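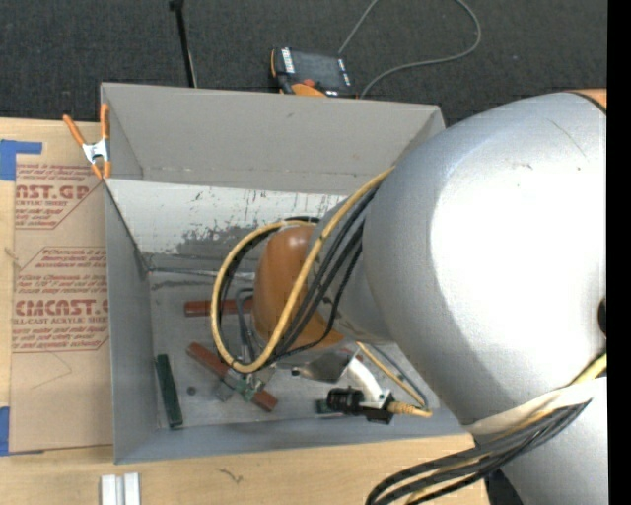 Questions people ask me about the carousel

I'm Iman Kettani and I look after hire and sales of the small carousels at Verstraete. These are the things I get emailed most, so have a read before you ring (though do ring if you're stuck, I like a chat!).

How much room do I need for the Botomell?
The ride itself is 374 cm across. Add a metre and a half all the way round for the fence and the queue. People always forget the queue.

Will it go on grass?
Yes, if it's firm and fairly level. We bring packing boards for small dips. On a proper slope I'll have to say no, sorry, however lovely the view is.

What's the power supply?
An ordinary 16 amp outdoor socket does it. If you're in a field, the Sendley trailer version comes with its own generator, and that's an extra charge per day.

What does it cost to buy one?
A reconditioned Botomell is £3000 as a deposit, then the balance on delivery, and the balance depends on which seats and canopy you pick. I'd rather send you a proper quote than guess on here.

How old can the riders be?
Two and up. Under-fours need a grown-up standing beside them, and the grown-up rides free. I've had grandads go round six times in a row, all perfectly happy.

Can I choose the music?
You can! It plays from a memory stick. Ours has 52 tunes on it and I am heartily sick of most of them, so please bring your own.

Who sets it up?
Usually Arif and Anas. They need two hours and somewhere to park a long van close by. If there's a gate, measure it and tell me the width.

Do you come out if it stops working?
For hires, someone stays with the ride all day. If you've bought one, Essam Nasr does the servicing and can talk you through a blown fuse over the phone.

What happens if it rains?
Light rain is fine. In high wind the canopy comes down and we stop until it drops. You can move your date once without paying again.

Is August booked up?
Nearly, as of 7 June 2022. Ask me about the last week.

Can I have the horses repainted?
Yes, allow three weeks. Send me the colours by email, with a photo if you have one.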